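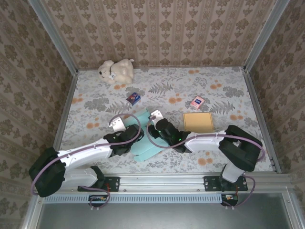

首页 | 要闻 | 产业 | 安全 | 读者来信

双臂工作站线缆磨损致机械臂失控下坠 Prollano暂停部分设备运行

4月 本报产业组

打印本页 | 邮件发送

Prollano公司本月确认，其位于Bashir园区的Goledlow项目有一台双臂工作站在运行中出现通信中断，右侧机械臂失去保持力后下落，压住了一名操作员伸入工作区取物的左手。该操作员手背软组织挫伤，经园区医务室处理后当天离开，未住院。公司随后停用了同型号工作站，并对机械臂外部走线进行检查。

Goledlow项目的工作内容是让机械臂学习整理日常物品，包括布料、毛绒玩具和小型纸盒。工作站为半封闭隔间，两条白色机械臂安装在前侧铝型材横梁上，向内伸到地垫上方作业。线缆从夹爪一端沿上臂外侧回到肩部和底座，中间留有活动余量。出问题的是右臂的这一段线缆。

据公司提交给园区安全办公室的情况说明，事发时工作站正在执行布料对折任务。机械臂第二次抓取布角时，夹爪没有夹住，布料堆在中间。按照操作规程，操作员应先按下暂停键，等两臂回到停靠位置，再把布料铺平。当班操作员按了暂停键，控制界面显示“已暂停”，但两臂没有回到停靠位置，而是停在布料上方。操作员随后伸手去拉布料，右臂在此时落下。

说明中写道，从界面显示暂停到右臂下落，间隔为3秒。这段时间里，右臂与控制器之间的通信已经断开，界面沿用的是断开前最后一次收到的状态，所以没有报警。夹爪上的绿色指示灯一直亮着。该指示灯只反映供电，与通信是否正常无关，多名操作员在事后询问中表示，此前一直把绿灯理解为“设备正常”。

检查人员拆下右臂线缆后，在靠近肩部关节的位置发现护套磨破，内部一根信号线的铜丝已大部分断开，手臂抬到一定角度时断口分离，放低后又能接通。该工作站自上次更换线缆后累计运行1,664小时，期间系统日志中有多次时间很短的通信丢失记录，都在下一个周期自动恢复，没有触发停机，也没有人工查看。

线缆由Dindent公司供应。Dindent在书面答复中表示，该批线缆出厂检验合格，产品手册对最小弯曲半径和固定方式有明确要求，现场走线在肩部处弯曲过急，且护套与关节外壳直接接触，超出了手册允许的使用条件。Prollano没有否认走线问题，但提出手册中的寿命数据是在单方向弯曲条件下测得的，双臂工作站的线缆同时承受弯曲和扭转，供应商在选型阶段没有说明两者的差别。双方目前就责任划分尚未达成一致，Dindent已取走故障线缆进行分析，结果还没有公布。

Prollano在停机后对同型号的197台工作站逐一检查了线缆外观和肩部走线。公司公布的结果显示，其中40台存在不同程度的护套磨损，磨损部位集中在肩部关节和底座支架之间。有的只是表面起毛，有的已经能看到屏蔽层。除事发的这一台外，没有发现信号线断裂。存在磨损的工作站全部更换线缆，其余工作站在调整走线后分批恢复运行。

本报从园区安全办公室了解到，除线缆外，这次检查还提出了两项与控制方式有关的问题。

第一项是断电和断联后的姿态保持。该型号机械臂的关节没有机械抱闸，手臂抬起时靠电机出力维持姿态。通信断开超过设定时间后，电机驱动会切断输出，手臂在自身重量作用下落下。厂方原先的考虑是，切断输出可以避免手臂在失去控制的情况下继续动作，手臂本身较轻，落下造成的伤害有限。安全办公室认为，这一判断没有把操作员双手正处于手臂下方的情形计算在内，而整理布料的任务恰好需要频繁进入这一区域。

第二项是暂停键的作用范围。现有暂停键通过软件发送指令，通信中断时指令无法到达机械臂。工作站另有一个急停按钮，直接切断驱动电源，但按下后手臂同样会下落。操作员在培训中被告知，急停只在发生碰撞时使用，平时一律使用暂停键。安全办公室要求公司重新编写这部分培训内容，并在工作站前侧加贴提示，注明手臂未回到停靠位置时禁止伸手。

Prollano表示，控制软件已经更新。新版本在连续丢失通信时会发出声音报警，界面状态栏变为红色，不再沿用旧状态；驱动切断输出前增加缓降过程，由关节控制板在本地执行，不依赖上位控制器。公司在测试台上人为拔掉线缆，记录手臂从作业高度降到地垫的过程，测试数据已交园区安全办公室。机械抱闸涉及关节结构改动，公司称正在评估，没有给出时间。

走线方面，肩部线缆改用活动夹具固定，余量加长，关节外壳棱边处加装橡胶护条。线缆检查列入每班开机前的检查表，由当班操作员用手沿线缆摸一遍，发现护套破损即停用。短时通信丢失的记录改为每天汇总，同一条手臂重复出现时自动生成检修单。

一名要求不具名的操作员告诉本报，布料任务中伸手进入工作区的次数比纸盒和玩具任务多得多，布料一旦堆成一团，机械臂自己很难重新展开，只能由人铺平再继续。赶进度时，等两臂回到停靠位置的时间常常被省掉。“大家都知道应该等，可是一个班下来要等很多次。”这名操作员说，恢复运行后班次产量要求有所下调，目前能够按规程等待。

Prollano确认调整了产量要求，没有透露具体幅度。公司同时表示，受伤操作员已返回岗位，暂时安排在数据检查工序，不进入工作站。

园区安全办公室的书面意见还要求，Bashir园区内使用同类轻型机械臂的其他单位自查外部线缆和断联后的手臂动作，并在本月底前提交结果。办公室说，自查表可在园区服务窗口领取，提交时须附每台设备线缆最近一次更换的记录；没有记录的，按需要更换处理。

打印本页 | 邮件发送

上一篇 | 下一篇 | 返回产业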